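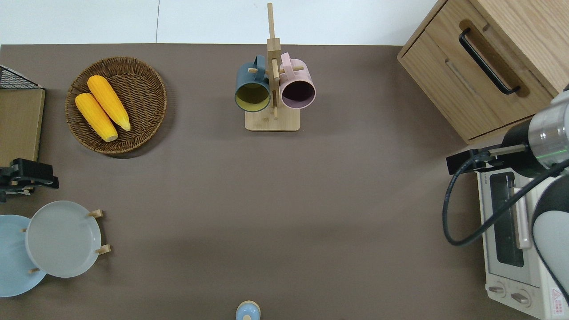

Do you need a mug tree?

26 June 2014

I held out on the mug tree for years. It struck me as a thing people buy so they can stop shutting a cupboard door. Then the shelf in my Atdale kitchen got too full to reach into without a crash, and I gave in.

So now two mugs hang on wooden pegs, a dark bluish one and a pink one. Do I save space? I doubt it. The base takes up as much table as the mugs would. What I do get is a mug without moving four others first, and I suppose that's worth something at six in the morning.

The Tastine blog claims an "open counter" will get you cooking more. They had 107 tips for it, and I read most of them. Put your corn in a woven basket, they said, and you'll eat more corn. Well, there are two ears in the basket and I can report that they still have to be cooked by somebody. It does look nicer than a plastic bag, I'll give them that.

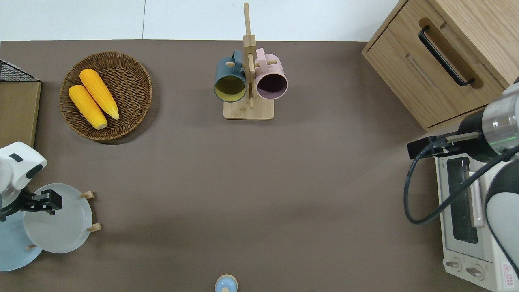
The toaster oven is the one thing I won't argue about. I was ready to dislike it when I bought it last November, mainly for the size. It lives on the right, below the little cabinet with the black handle, and it gets used more than the big oven ever did. Potatoes, toast, leftover pizza. The manual says to keep the space around it clear and for once I believe a manual.

The wooden dish rack I'm less sure of. Plates stand up in it fine — bowls lean over and sulk. A reader told me to get the Nillero one instead, which costs 80 dollars. For pegs.

What has helped is leaving the middle of the table alone. Everything I own wants to creep in there, mail especially, and I push it back out to the edges each night. I have no system for this and I distrust anyone selling one.

Next I'm trying to decide whether the wire basket stays. Right now I lean toward no.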